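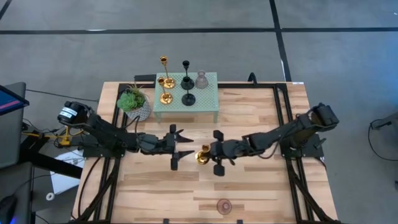
List: Grarneo Home Woodwork
Subject: Re: Finish for a plank-top work table, and where to buy the top
Date: Tuesday, January 16, 2024

Replying to the list in case others are weighing up the same thing. I've trimmed your message down to the parts I can speak to.

> I'm putting together a work table for the back room and have
> more or less decided on a ready-made butcher-block top. Wadier
> has one for $199 unfinished and a thicker one for $568. Is the
> thicker one worth it for a table that will see glue-ups, some
> soldering and the odd meal? I'm also going around in circles
> on oil versus varnish.

I bought the $199 top three years ago and would buy it again. Mine has been flat the whole time, but I let it sit in the room for two weeks before I did anything to it, lying on four sticks so air could get under it. The first one I ever bought, from a different store, I leaned against a wall in the garage for a month. It had a cup in it by the time I got it on the legs, and I never got it all out.

The thicker top is nice if you plan to hang a vise off it or pound on it. For glue and soldering you won't notice. What you will notice is the weight. A friend has the thick one and it took three of us to turn it over for the second coat on the underside. If you have stairs, think about that before you order.

Look the top over before you take it home. The cheap ones are made of short boards joined end to end, and the color can jump around quite a lot from one strip to the next. That doesn't hurt anything. I do check the end joints with a fingernail. A joint you can catch a nail in will fill up with crumbs and dust, and if you spill water there it gets in. Small knots are fine if they're tight. Run your palm over the whole face and then the edges, and look at both ends for splits. At Wadier they let me pull two off the stack and pick one. 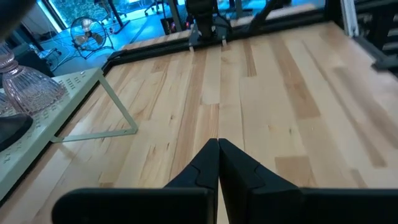

Pale planks laid lengthwise, with butt joints and a few small knots.

> Do I need to finish the underside? Some people say it's a waste
> of oil.

Yes, same number of coats as the top. If one side can take on moisture and the other can't, the wood moves unevenly. It doesn't have to look good under there. I put mine on with a rag in ten minutes and didn't sand between coats.

> What grit do you stop at?

I start at 120 if there are mill marks and stop at 180 for oil. I used to go much finer and then found the oil just sat on the surface. Wipe the top with a damp rag after 180, let it dry overnight, and take the fuzz off by hand with the same paper. If you skip this the first spilled glass of water will raise the grain for you.

On oil versus varnish: I've had both. The varnish looked better for a year. Then it got scratched, and I had a white ring from a mug, and the only real fix was to take the whole top back to bare wood. With the oil I can sand one spot and wipe more on, and a day later I can't find where it was. For a table that gets glue on it I want to be able to do that.

I use Grulten hard oil. There's a long argument in the archive about whether Turunen is the same stuff in a different can. I've used both and Turunen smells stronger and takes longer to set up, so I went back to Grulten. Either will do the job. Three thin coats, a day apart in a heated room, longer if yours is cold. Wipe off everything that hasn't soaked in after fifteen minutes. The sticky tables people complain about on this list nearly always had oil left standing on them.

The usual warning about the rags: lay them out flat outdoors to dry, or put them in a metal can with water in it. Don't ball them up in the trash.

Plain mineral oil is fine for a cutting board. I wouldn't use it on a work table. It never hardens, and wood glue won't stick well to anything you set down on it and drag through.

> How should I fasten it? The base is metal and I was going to run
> screws straight up into the top.

Don't use plain round holes all the way around. The top will get wider in summer and narrower in winter, and tight screws will either crack it or bow the base. Drill the holes at the middle of each end to fit the screw, and make the others into slots running across the grain. Pan-head screws with a washer, snug but not cranked down. If you can't cut slots in the metal, drill the holes oversize and use big washers. I've done that on two tables and both are still fine.

Check the screw length against the thickness of the top with the washer on. I've put a screw through the face of a top before, and there's no good way to hide it.

> Budget is $700 all in.

With the cheaper top you have $501 left for the base, oil and hardware, and that's plenty. With the thicker one you're down to $132 and you'd be building the legs yourself out of construction lumber. My own base was a secondhand metal one and I spent more on leveling feet than I expected. Get feet with a wide pad if the table goes on carpet. The narrow ones sink in and the table rocks after a while.

One more thing on the soldering. No oil or varnish will hold up to an iron, so get a silicone mat or a piece of tile and keep it in the same place. I have a burn from the first week, near the front edge. I sanded it some and left the rest.

If you order the top from Wadier for delivery, ask for it to be left flat. The driver stood ours on end on the porch.

--
Grarneo Home Woodwork list
Messages over 200 lines are held for approval. Please trim quoted text.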